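Foretero Kitchen School
About Us

Our Story

Foretero is a small home-cooking school in Prenness, and we have been teaching people to feel at ease in their own kitchens for longer than some of our newer students have been cooking. We started with an evening class for people who could boil an egg but wanted company while they learned the rest, and the company has turned out to be as big a part of it as the eggs. To date, 1,054 people have come through our door, and a good many of them still stop in to tell us what they had for supper (we love this, please keep doing it).

Our teaching kitchen looks like a home kitchen because that is where you'll be cooking when you leave us. We have a marble-patterned counter, a toaster oven and a good wooden board with a groove around the rim, and we teach with them every week. The green and teal tile was the part we argued over longest, and now we can't imagine the place in any other color. 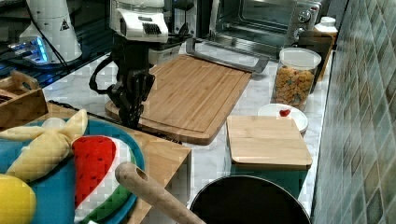

What We Teach

Our beginner course is called Nina, after the street where we held our first classes, and it begins with breakfast. Breakfast is forgiving! If the toast burns, you make more toast. Each session lasts 90 minutes, which gives us time to cook, eat, wash up and still have a chat at the end about what everybody would like to try next.

We also spend a surprising amount of time on the counter itself. Where does the board go? Which jars deserve to stay out, and which would be happier in a cupboard? We like the board in the middle with clear space on it, and the everyday containers lined up against the wall, with the cereal in a clear jar so you can see when it's time to put it on the shopping list. Your kitchen may want something quite different, and we'll gladly talk that through with you for as long as you like. 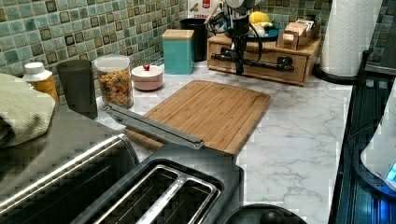 The breakfast corner, with the board out and the cereal jar along the back.

Jetero is our second course, and it grew out of all those conversations about cupboards. It's for people who want their kitchens to work a little better without tearing anything out. We go through drawers, shelves, handles and where to keep the things you reach for most. Bamboo has become a favorite of ours for drawers, partly for its looks, and we have a great weakness for a handsome dark pull with turned rings on it.

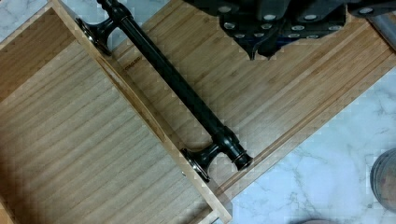

Students often bring in measurements from home, sometimes on the backs of envelopes, and we work out together what might fit. It's slow, friendly work and there is usually coffee. At the last count we had helped with 293 home kitchens, from apartment galleys to one farmhouse pantry we still talk about.

Classes are kept small so that everyone gets a turn at the counter. You don't need to bring a thing, though an apron is welcome, and so is anyone in your household over the age of ten who likes to help.
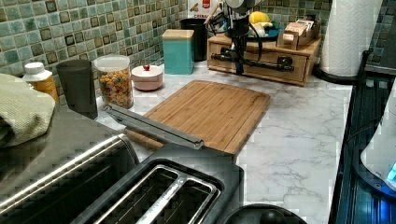

Come and See Us

The kitchen is open to visitors before most classes, and you're welcome to look around, open the drawers and ask whatever you like. New dates for Nina and Jetero go up on the notice by our front door and on the Classes page.

Page last updated 6 July 2022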